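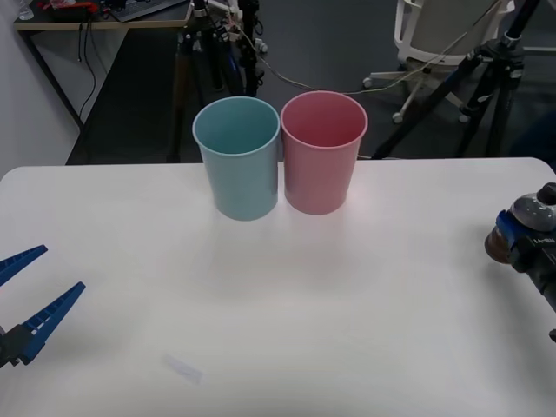 3.2. Le gobelet comme unité de partage

La littérature sur le service des boissons s'est beaucoup intéressée au verre, un peu à la tasse, et presque jamais au gobelet en plastique, objet pourtant mieux représenté dans les placards que dans les bibliographies. Nous avons voulu réparer cette injustice à peu de frais. Le protocole Hurneo, décrit en 3.1, repose sur une situation que connaît toute personne ayant eu un frère ou une sœur : deux gobelets de même forme, une seule bouteille, et l'obligation de servir équitablement sous le regard des intéressés.

Les gobelets sont évasés vers le haut, à bord roulé, l'un bleu clair, l'autre rose. Le choix de deux couleurs répondait à un souci de notation. Il a introduit un biais que nous aurions pu prévoir : sur les 127 participants du site de Brolier, 24 ont demandé à changer de gobelet avant même que l'on ait versé quoi que ce soit. Aucun n'a su motiver sa demande autrement que par la couleur, et deux ont refusé de poursuivre. Les données correspondantes ont été conservées, les refus étant à notre avis plus instructifs que bien des acceptations.

La disposition des gobelets a fait l'objet de longues discussions. Écartés, ils obligent la personne qui sert à déplacer la bouteille, et chaque déplacement lui offre l'occasion de réviser son jugement. Rapprochés jusqu'à se toucher ou presque, ils se prêtent à la comparaison immédiate des niveaux, ce qui rend le service plus lent et l'assistance plus bavarde. Nous avons retenu la seconde disposition, au fond d'une table blanche, surface qui a le mérite de dénoncer la moindre goutte (figure 2).

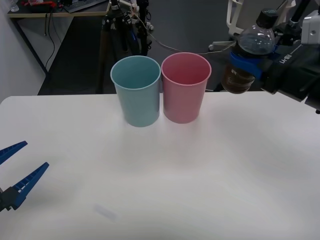

Figure 2. Gobelets bleu et rose côte à côte ; bouteille à bouchon noir, liquide brun foncé dans la partie inférieure.

La bouteille est transparente, et ce point a pesé davantage que nous ne l'avions supposé. Une bouteille opaque laisse à chacun l'espoir d'un reste abondant. Avec une bouteille transparente, le second servi sait d'avance ce qui l'attend et le fait savoir. Le liquide foncé rend le niveau lisible à distance, y compris pour les personnes que l'on avait priées de ne pas regarder.

Sur 787 services analysés, le gobelet servi en premier a reçu la plus grande part dans une majorité nette des cas, résultat conforme à celui de l'étude pilote de Westden (140 services) et à l'expérience commune. L'écart se réduit lorsque la personne qui verse sait qu'elle choisira son gobelet en dernier. Il ne disparaît pas pour autant, ce qui contrarie le modèle de Figueroa, selon lequel un agent raisonnable devrait alors verser au millilitre près. Nos participants étaient raisonnables, mais ils avaient soif.

Reste la question des égouttures, que nous avions d'abord rangées parmi les erreurs de mesure. Une goutte tombée entre deux gobelets n'appartient à personne, et elle est pourtant revendiquée par les deux parties. Nous l'avons finalement comptabilisée à part, dans une colonne que les codeurs ont intitulée « litiges » et dont le dépouillement est présenté en 3.3.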